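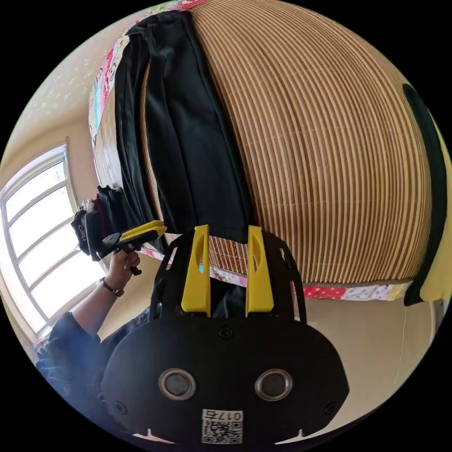
Hand-held gripper, black body, yellow fingers, label 017.

Home Shop Manicure Tables Dust Control Parts Contact

Search products, part numbers Go

Drostside Plistard Tabletop Dust Collector

The Plistard is a compact extraction unit for natural nail, gel and acrylic work. It sits under the client's hand and draws filing dust down through a slotted grille into a removable filter. It is intended for a single station in a salon or a home studio. It does not replace room ventilation and does not remove solvent or monomer vapor.

Construction

The body is molded ABS in matte white. The grille is stainless steel and lifts out without tools. The palm rest is a separate silicone pad that covers the front third of the top surface and can be washed by hand in warm water with dish soap. Four rubber feet keep the unit in place on glass or laminate.

The fan is mounted below the filter, so air is filtered before it reaches the blades. Fan bearings are sealed and require no oil. Exhaust leaves through the rear panel. Leave a hand's width of free space behind the unit, and keep cotton pads, foil and loose paper towels away from the grille while the fan is running.

Specifications

Supply: 12 V DC, adapter included
Fan speeds: 2
Width: 300 mm
Weight without adapter: 1,015 g
Filter: Judau pleated, washable frame, replaceable media
Control: push button, front right
Color: white

Operation

Connect the adapter to the unit first, then to the wall outlet. Press the button once for low speed and again for high speed. A third press switches the fan off. The unit always starts at low speed.

Low speed is suitable for hand filing and for buffing the natural nail plate. Use high speed with an electric file, particularly when removing gel or thinning an acrylic overlay. Hold the client's fingers directly over the grille. Capture drops off quickly as the hand is raised, and dust thrown sideways by a barrel bit may land outside the intake area. Running the bit so that dust leaves toward the grille gives better results than a change of fan speed.

Switch the fan off before applying polish, top coat or stamping lacquer. Moving air thickens open bottles and can dry thin stamping layers on the plate before pickup. Gel products are not affected in the same way, but a running fan may carry dust from the grille edge onto an uncured surface.

Cleaning

Empty the filter at the end of each working day. Disconnect the adapter, lift off the grille and pull the filter straight up by its tab. Tap the pleats against the inside of a lined waste bin. A soft brush may be used. Compressed air damages the media.

Wipe the grille and body with a cloth dampened with isopropyl alcohol. Acetone will mark the ABS and is not covered by the warranty. The filter frame may be washed once the media has been removed; refit only when fully dry.

Replace the media when suction at high speed is noticeably weaker directly after cleaning. Heavy acrylic work shortens media life considerably.

Supplied with

Dust collector, adapter, one fitted Judau filter, silicone palm rest, printed instructions. Spare media is sold separately.

Service and availability

Units from the May production run have a longer adapter cable. Earlier adapters remain compatible. Fans and push buttons are available as spare parts and can be fitted at the Abu Hammour service counter. Remove the filter before sending a unit in.

Related items

Judau replacement media
Plistard silicone palm rest, gray
Plistard stainless grille, spare
Drostside adapter, long cable
Drostside soft dust brush
Carbide barrel bit, medium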